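News from the back bench: the arm can finally let go of things

If you've come by the Vurnbridge workshop in the evening lately and heard somebody muttering at a plywood table, hello, that was me. A few of you have asked how the arm is getting on and I keep giving a different answer depending on how the night went, so let me do it properly.

Quick catch-up for newer members. Gosley is a small tabletop robot arm I've been putting together since January, partly from a kit (the Bolleo one, which a couple of you have also fought with) and partly from whatever I could print or cut here. The plan was always modest. I wanted it to pick up a block from one place and set it down in another place, over and over, without me standing next to it with my hand on the power switch. I figured that would take me a month. Ha.

The arm part went fine! The joints move, the wiring is ugly but it holds, and my code does what I tell it, even when what I told it was dumb. What ate all my time was the gripper. My first fingers were straight, flat-faced things that I was very proud of, and they held a block beautifully. Then they would not give it back. The block would hang on to one finger or the other, swing a bit, and come down crooked, and the next pick would miss because the block wasn't where the program thought it was. I logged 36 tries on one long evening and stopped writing them down after that because it was making me sad.

So I redrew the fingers. The new ones taper toward the tip, and there's a little step partway up the inner face, so there's less surface for a block to cling to. I printed them in black because that's what was on the spool. I also softened all the edges a touch, after scratching up a block or two with the old pair.

The other big change is the wrist camera. Before this I was working off one camera on a stand across the table, and the arm kept getting in its own way (you'd see a lovely elbow and nothing else). Now the camera rides along with the gripper and looks out past the fingers.

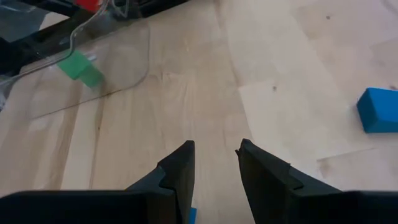 Gosley's view of the bench, jaws open. Blue block off to the right, green on the left by the clear acrylic.

I love this view, I really do. Both fingertips are in it all the time, so I can tell from the picture alone how far apart the jaws are, and I've started using the tips as my reference for everything. It did mean throwing out the old calibration and starting over, which cost me a weekend, and I found out that I'd had two numbers swapped in the old one the entire time. It had sort of been working anyway. I don't want to think too hard about that.

Clear acrylic is my next headache. A bright blue block on pale wood is about as easy as seeing gets, but clear plastic is mostly glare and whatever happens to be behind it, and my little color-picking routine has no idea what to do with it. For now I'm ignoring anything that isn't a strong solid color, and if one of you has done edge finding on see-through stuff, please come find me. I'll trade you coffee or printer time.

Where we are as of this week: with the new fingers and the new camera, the best run so far is 22 picks in a row before a miss. The miss was my fault, too. I'd left the closing force turned way down from an earlier test and the block just slid out. My goal before I let myself touch anything else is 218 in a row, which is a silly number, but it's how many my Tennant notebook has lines for if I use one line per pick and skip the coffee-stained pages. Wish me luck.

A few housekeeping bits while I have you. The long plywood table is where the arm lives for now, and you're welcome to work at the other end, but please don't slide the table. Even a small bump throws off the positions and then I'm back to calibrating. If you need to move it, leave me a note and I'll redo it, no hard feelings. I also still have the first set of straight fingers, and they're free to anybody who wants a gripper that never, ever lets go. They might make a decent clamp.

I'm planning to run it on the next open evening at 7, for anyone who'd like to watch or drive it a bit. There's room for 10 people if we all stand sideways. Bring a block if you have one in a color I haven't tried yet (orange, please, I'm curious about orange!), and bring your own projects too, because watching a robot arm move blocks is exciting for maybe five minutes and then you'll want something to do with your hands.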